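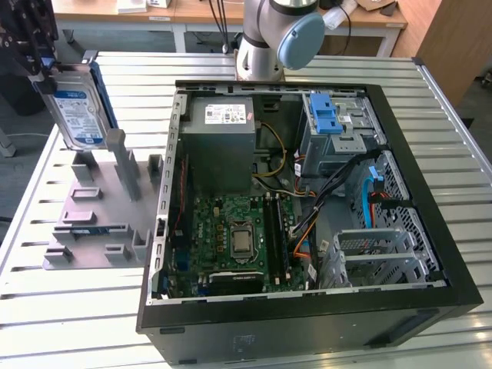
My old one sounded like a hair dryer until I cleaned it, and then I could hear the fridge again, wrote a reader from Mollville after last month's page on dusty computers. She wanted to know how often I do mine. Twice a year, in March and again when the furnace goes on!

So, a few more things I've picked up. Shut the computer down, pull the plug, then hold the power button for a few seconds. Take it out to the garage if you can (I did mine on the kitchen table once and we were eating dust for a week). Short puffs of air, and hold the fan blades still with a finger.

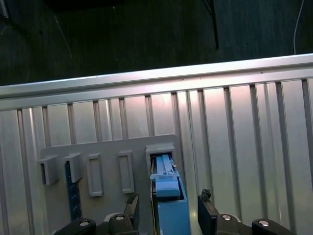

Light gray panel board on a corrugated metal wall.

Screws are my weak spot. I used to drop them in a coffee mug, and then somebody would rinse the mug. Now I use an 18-cup muffin tin from the thrift store on Kanen Street, one cup for each stage of the job, and put everything back in reverse. Cost me 99 cents and I love it.

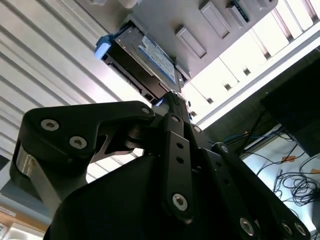
Hard drive in its caddy.

Back up your pictures before you touch a drive, please. I had 1354 photos on mine and only half of them saved anywhere else, and my stomach was in knots the whole afternoon.

Wiping down the case
A barely damp cloth does the outside. Skip the spray cleaner, it gets into the vents. For sticker goo I use a dab of cooking oil, left on while I make coffee.

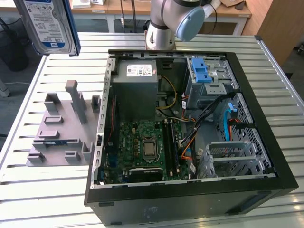 Tying up the cords
Bread bag tags! Write "printer" or "lamp" on one and clip it by the plug.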